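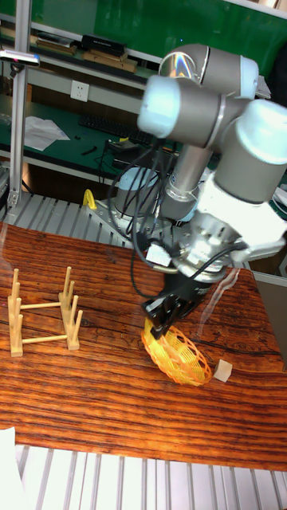
Tópico: Plástico trançado na cozinha, vale a pena?

Fórum Casa e Cozinha > Organização

tampa_azul escreveu:
Gente, estou montando a cozinha do apê novo e me apaixonei por essas peças de plástico trançado, cestinho laranja, prato de borda vazada, essas coisas de casa de vó. Minha irmã diz que junta gordura em cada buraquinho e que vou me arrepender até maio. Alguém usa no dia a dia?

jabuticaba7 escreveu:
Uso faz anos e adoro! Pão, fruta, cebola, vai tudo ali. Molho de 7 minutos em água morna com detergente, escovinha de dente velha e pronto. Os meus são da Katsaros e continuam com a mesma cor.

doreck_fan escreveu:
Discordo, viu. Tive um conjunto da Staltitz e a borda ressecou toda — e olha que nem pegava sol. Paguei 114 no jogo e foi tudo pro lixo. Hoje só compro inox da Doreck, passo a esponja e acabou.

tampa_azul escreveu:
Mas inox pra pão, doreck_fan? Acho tão frio na mesa... E como vocês secam? Pano não entra nos vãos.
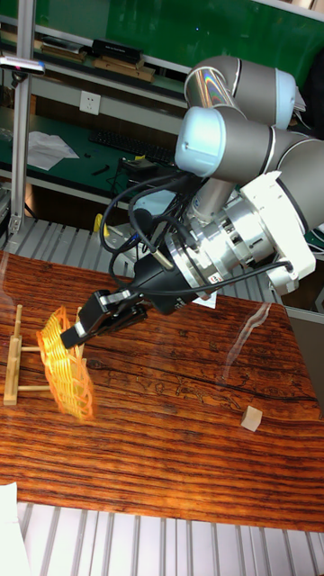 por pingadeira — membro há 7 meses, 100 mensagens

Escorredor de madeira, daqueles de pino, com o prato em pé ao lado. Pano nesse tipo de trançado só solta fiapo, pode esquecer. Deixo do fim do almoço até as 16h e guardo. Só não encosto um no outro, senão fica água presa na borda.

doreck_fan escreveu:
Escorredor de madeira mofa, gente. O meu ficou preto embaixo.

pingadeira escreveu:
Mofa se ficar em cima de poça, ué. Passa óleo mineral de vez em quando e põe num canto ventilado. O meu eu comprei na feirinha de Tavidthorpe e está inteiro.

jabuticaba7 escreveu:
Concordo com a pingadeira. E tampa_azul, compra um cestinho só, usa um mês e depois decide se quer o resto!

tampa_azul escreveu:
Fechado, vou começar pelo do pão. O óleo mineral é aquele de farmácia mesmo?

pingadeira escreveu:
Esse mesmo.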